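I finally gave in and put the Clakix cable tie kit up in the shop, mostly so I can stop mailing little baggies of them to my friends! It's a tub of 1,000 reusable hook-and-loop ties in three lengths, and I have been using them on absolutely everything since last February.

## Clakix Reusable Tie Kit, tub of 1,000

The short ones are my favorite. They're thin enough to go behind a motherboard tray, and they come undone without scissors (I have nicked a fan wire with scissors, I don't want to talk about it). The medium ones are good for power strips and lamp cords. The long ones go around a garden hose or a rolled-up sleeping bag, and Mirjana Vasić has two of them holding her tomato cage together.

Colors are black, gray and a pretty loud orange. I asked for green and got more orange, so if you like orange, this is your year.
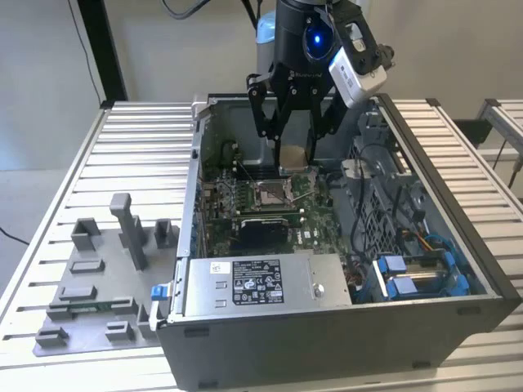

*An open tower on its side, with the CPU socket lever up.*

If you're tying up a PC, do the thick power cables first and leave a bit of slack at the plug end. Don't pull the ties tight! Snug is plenty. I usually get through almost 46 of them on a full desk, counting the monitors and the speaker wires and that one charger I never unplug.

**What's in the tub**

- 641 short ties
- the rest split between medium and long (it varies a little from tub to tub)
- a sheet of write-on labels, pencil works better than pen

They can go in the wash in a mesh bag, cold water, no dryer. Mine got fuzzy on the hook side after a while but they still grip fine.

Tubs ship from Grasteditz. If you want the bigger 2,000 tub, write to Nermina Janevski at the shop address and she'll put one aside for you. Orange only for now, sorry!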